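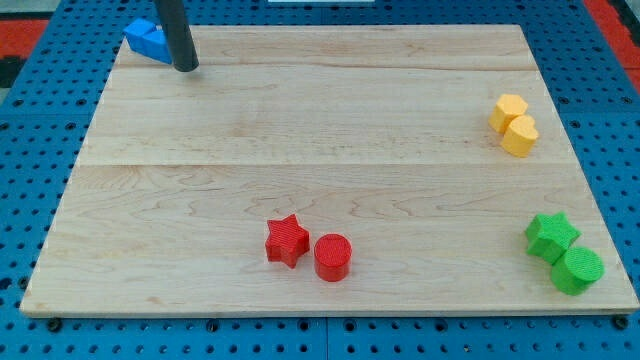 Features > Materials > Timber

Why a wide board will not stay flat

March issue. By the workshop desk

We use cookies to remember your reading preferences. Manage your choices or carry on reading.

A solid wooden panel wider than a hand is nearly always several boards glued edge to edge. Table tops, chopping boards, shelves and drawing boards are made this way, and the method is old enough that most owners never notice it. The seams are thin and the grain runs on either side of them in much the same direction. What the owner does notice, usually in the second winter, is that the panel has moved.

Wood takes up water vapour from the air and gives it back. The cell walls swell as they take it in and shrink as they lose it. Along the grain the change is too small to matter in furniture. Across the grain it is large, and it differs according to how the board was cut from the log. A board sawn so that the growth rings lie nearly parallel to its face moves up to twice as much across its width as one sawn with the rings upright.

The joinery shop at Plullum has kept a record of this for eight years. Its test panel is 700 mm wide, made of maple, and hangs unheated in a passage between the machine room and the yard. Between the dampest reading and the driest it has changed in width by 7 mm. A panel of the same timber kept indoors, in a room with steady heating, moved by less than half of that.

Seven millimetres is enough to split a top that has been screwed rigidly to its frame. The glue lines are seldom where it goes. A sound edge joint in maple, planed true and clamped properly, is stronger than the timber beside it, and when a fixed panel fails the crack tends to open near the end of a board, where moisture leaves fastest. Repairers at Plullum see the fault mostly in tables made at home from good timber, with the screws driven straight through the rail.

The cure is to let the top slide. Slotted metal plates, wooden buttons running in a groove, or simply oversized screw holes with washers will all do the job. The middle of the panel may be fixed hard, so that the movement is shared between the two edges. Breadboard ends — the cross pieces fitted over the end grain of a table — need the same care. They should be glued only at the centre and pegged through long holes elsewhere.

Cupping is a separate matter. A panel cups when one face holds more moisture than the other, and the usual cause is a finish put on the top but left off the underside. Laying a bare panel on a cold bench overnight can do it too. The lower face is shut off from the air while the upper one dries, and by morning the edges have lifted. Panels waiting for finish should be stood on edge or stacked on sticks of even thickness, with air on both sides.

There is a long argument about which way round to lay the boards. One school alternates the growth rings, up and down, so that each board's cup is cancelled by its neighbour. The other keeps them all the same way and accepts a single shallow curve, which the frame can pull flat. Engebretsen, a workshop that makes only school and laboratory benches, follows the second method and rejects boards for cup only after they have rested indoors for a month. Fandach, which sells blanks to the trade, alternates. Both produce flat panels, and the choice probably matters less than the dryness of the timber on the day it is glued.

That dryness can be measured. A pin meter such as the Jillix reads the electrical resistance between two points pushed into the wood and converts it to a moisture figure. The conversion varies with species and temperature, and a reading taken on the surface says little about the core. For gluing, the useful test is agreement: boards from the same stack should read within one per cent of each other. A damp board glued to a dry one will leave a step at the seam after it shrinks, which can be felt with a fingertip well before it can be seen.

In a heated room, with the air at about 50 per cent relative humidity, most hardwoods settle at a moisture content of some nine per cent. Timber bought from an open shed will be well above that. It should be brought into the room where it will be used, stacked with gaps, and weighed weekly. When the weight stops falling it can be planed and jointed.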